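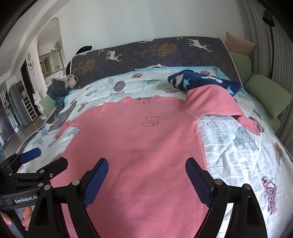 Mavis Lyons says the viola belongs on the inside and the cello on the outside, and that any quartet doing it the other way has got into a bad habit. She plays second in our group and has played in quartets for a lot longer than the rest of us, so I am taking it seriously. But I'm the violist, I'm the one who can't be heard, and I would like some other opinions before our next concert.

We are an amateur string quartet (the Edeva Quartet, two violins, viola, cello). We currently sit, from the audience's left: first violin, second violin, viola, cello. We play mostly in the Brurnham hall in Sonden, which seats 200, has a timber floor and a flat ceiling, and has heavy curtains across the back of the stage. The programme is Haydn Op. 76 No. 3 and the Dvorak "American", with one short piece between them. It runs to 70 minutes with the interval.

The trouble is the opening of the Dvorak. The viola has the first tune and from the seats it sounds as if it is coming from the next room. A friend recorded our last run-through from the middle of the hall. The third variation in the Haydn slow movement, where I have the theme, was a bit better but still dull next to the first violin.

Things we have tried:
Playing louder. I get a rougher sound and our cellist says I'm sharp when I do it.
Moving all four chairs closer together. Better for us, no difference in the recording.
Asking the violins to play less in the first few bars. They do it for a week and then forget.

Should I swap with the cello and sit on the outside? If I do, my f-holes will be facing the back of the stage, which seems like the wrong direction. Does anyone use this set-up, and does the cello suffer for it when it's in the middle?
Posted by alto_clef_kate

Replies

tpt_norm
I'm a brass player so take this with a grain of salt, but have you tried standing up? Lots of quartets stand now. You will get more sound out. The cellist can have a box.

GutAndSteel
I've played viola in both positions and coached a few amateur groups, so I'll try to go through it properly.

You are right about the f-holes. If you sit on the outside right and hold the instrument the normal way, the top points upstage and the audience gets the back of it. Some players get round this by turning their chair out towards the audience and opening the left shoulder. It works up to a point. Go too far and you lose sight of the second violin, and in the Haydn you need the second violin more than you need anyone.

What you gain on the outside is that people can see you. I don't dismiss that. Listeners do pick out a line more easily when they can see the bow moving. You also get the cello facing straight down the hall, and your cellist will probably like it. The risk is that the cello is now firing out the front while the viola points at the curtains, so the balance can end up worse than before.

On the inside, where you are now, your instrument is already pointing closer to the audience than it would on the outside. So I wouldn't assume the seat is the fault. I would look at these before swapping.

Curtains. Draw them back if there is a solid wall behind. Heavy fabric close behind a quartet takes away the upper part of the sound, and the viola hasn't got much of that to spare. If the hall people won't let you touch them, move the whole group forward by a couple of metres.

Music stands. Are they high and flat to the audience? A solid desk at chest height blocks a viola quite well. Drop it as low as you can still read and tilt it towards the floor. Wire stands are better still.

Shape of the group. Most amateurs sit in a tight horseshoe with the two inside players too far back. Try having the second violin and viola come forward until the four of you are on a shallow curve.

Bow. For the Dvorak opening, don't add pressure. Use more bow and play a little nearer the bridge. You'll stop going sharp too. The violins have shimmering stuff underneath and should be at the very tip with almost no weight. Have them write it in the part in pencil, in large letters, and then it isn't a matter of remembering.
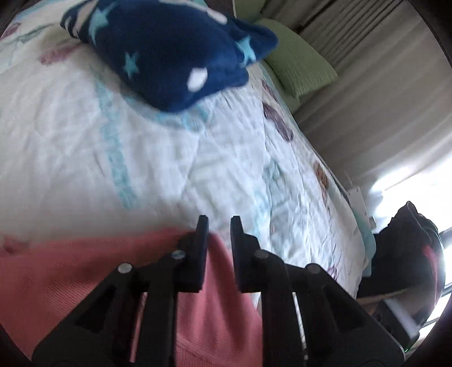 White quilt on the bed, September

Then record it again from the same seat, once in your present order and once with viola and cello swapped, same passage, nothing else changed. Play the two recordings to all four of you without saying which is which. We did this at Ferreira one summer and the player who had argued hardest for the outside seat picked the inside one.

A third arrangement is first and second violins facing each other across the stage, with cello and viola in the middle. It suits Haydn. I wouldn't try it for the first time in a concert, as the violins need a good few rehearsals to get used to the distance.

MrsPizzicato
Agree with nearly all of the above except the stands. Our first violinist lowered hers and had a stiff neck for a month. Tilt yes, lower only a bit.

We swapped viola to the outside back in 2000 and never went back, but our violist is left-side deaf and needs the cello on her good ear, so that may not help you. The cello in the middle was fine. Check there is something for the spike to grip, ours slid on the timber the first night and we had to stop and restart at bar 37.

Also an empty hall and a full hall are different. Don't decide everything off one recording with no people in the seats.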